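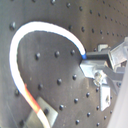

Fig. 8-1. White cable and perforated panel.

8. Bringing Back a Returning Item

Your regulars have been asking for that sandwich for ages, and now it's coming back! Harport Menu keeps every retired item in the Archive with its recipe, photo and modifiers intact, so you won't have to type a thing in from scratch. Set aside a few quiet minutes before opening and you'll have it on the boards, the kiosks and the pickup app all at once.

Before you start
You need a manager login and the current ingredient list from your supplier. Check that your store is on the fall menu set (updated 30/09/2025). Stores on the older set will see the Archive but can't restore from it.

Restore the item

1. Open Menu > Archive. Items are listed by the date they were retired, newest first.

2. Find the sandwich and tap Restore as Draft. Customers can't see drafts, so take your time and have a good look around.

3. Go to Ingredients. Anything your kitchen no longer stocks is marked in orange. Tap it and choose a replacement. In our sample store the old Tuncer pepper relish had been dropped, and the Livska relish went in with two taps — lovely and quick.

4. Tap Recalculate. The calorie figure updates on every size. (Our sample six-inch came out at 427.)

CAUTION: Allergen labels do not carry over to a replacement ingredient. Open the Allergens tab and confirm each one by hand before you publish.

5. Enter the new price for each size. The old price appears in gray next to the box.

Note: A store can hold up to 119 live items. If you're at the limit, Publish stays grayed out until you retire something.
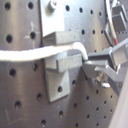
Set the dates

6. Under Availability, pick a start date. Leave the end date blank if the sandwich is back for good, or fill it in for a limited run. A run that ends in November will drop off the boards at closing time on the last day.

7. Turn on Daily Limit if you bake your own bread. When the count reaches zero, the item shows as Sold Out everywhere and resets overnight.

8. Add the Back Again badge. This is the fun part! You get eight colors and a line of your own text, up to 24 letters. "You asked for it" fits with room to spare.

9. Tap Preview and scroll through all three screens: board, kiosk and app. Long names wrap differently on the board, so check that one closely.

10. Tap Publish. Boards refresh at the next menu change, or right away if you tap Push Now.

CAUTION: Don't use Push Now during a rush. Open kiosk orders are cleared when the menu reloads.

If the item doesn't show up

Board only: restart the board from Devices > Boards.
App only: check that Pickup is ticked under Availability.
Everywhere: the item is probably still a draft. Go back to step 10.

Section reviewed by Hammad Khattak, Hostuvby store training.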